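The Great Trullell Shoe Swap, Round 11

Once again the spring swap filled the hall on Nurnard Street, and once again most of what came through the door was left over from the last one. We took in 571 pairs this May, which beats last year, and sent nearly all of them home with somebody. The rest are in my garage. My car is in the street.

First, the bowling shoes. Three people brought bowling shoes and not one of them would discuss it. If the lanes over in Mirani are wondering about their size nines, we can put you in touch with a very quiet family on the north side of town.
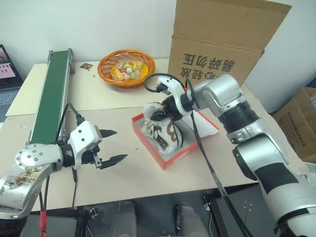
The kids' table was stripped bare by ten in the morning, as usual. Please, if you have children's sizes sitting in a closet, bring them next time. Nobody's feet have ever grown slower because the shoes were expensive, and I have the receipts to prove it. The men's dress table, meanwhile, could have stayed open until Christmas. It seems the whole county bought the same square-toed loafer for the same wedding and would now like to be free of it.

A word on condition. The flyer says "clean and wearable." We had one golf shoe, single, with the tee still in it. We had hiking boots containing a fair amount of the Nindum trail. We had slippers that I moved with a stick.

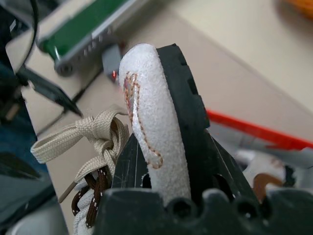
White shoes deserve their own paragraph, and probably their own support group. They go fast if they look cared for and sit there all day if they don't. Wipe the soles, pull the laces and wash them separately, and keep bleach away from anything with colored thread. A fuzzy white collar with brown-orange stitching up the side looks very smart until the brown-orange decides to travel. A dry brush is plenty for the fuzzy parts. Skip the dishwasher. I know what your cousin told you.

The bake table, which has nothing to do with shoes and outearns them every year, brought in $1538 toward the new hall roof. The lemon bars were gone before I got there. I was told this was a matter of timing, though I had been in the building since six.

Next swap is in the fall. Tie your pairs together, write the size on a piece of tape, and leave the loafers home.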